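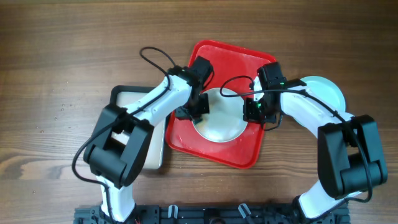

I've been putting off the car question for the best part of two years, and last month the Trusdale finally made the decision for me. It has been a lovely old estate, with over 1,000 trips to my sister's and back on the clock (or so it feels), but the garage rang with a figure of £1,433 for the gearbox, and I had to sit down on the stairs for a minute before I could answer them.

So off I went to look at a Vellero. I'd promised myself a small car this time, something I could park outside the chemist without three goes at it, and the Vellero is certainly small. The salesman, Victor Ondieki, was kind and patient and let me take it out on my own, over the hill and home by the ring road. It pulls away beautifully! The seats are firmer than I'm used to, though my back didn't complain, and the boot will take a week's shopping if you leave the folding chairs at home, which I suppose I shall have to learn to do.

What I didn't get on with was the screen. Everything goes through it, even the heater, and I spent a good mile hunting for the button to clear the windscreen while a van sat close behind me. I dare say you get used to it. My neighbour has the bigger Wukport and swears by hers, but she also admits she's never once changed the radio station.

The other thing is the waiting. A new one in the blue I wanted wouldn't come until November, and the only one on the forecourt was a sort of mustard, which looked cheerful in the sun and rather less so when I walked back past it under a cloud. Victor offered me £25 more for the Trusdale than I'd been told to expect, bless him, and threw in a set of mats.

I've asked for the blue. The Trusdale is going to limp along in the meantime, short journeys only and no hills if I can help it, and I'm on the bus for anything further than 6 miles. I'd forgotten how much you see from the top deck. If anyone reading has had a Vellero through a proper winter, do leave me a note about the heater, and where on earth they've put the button.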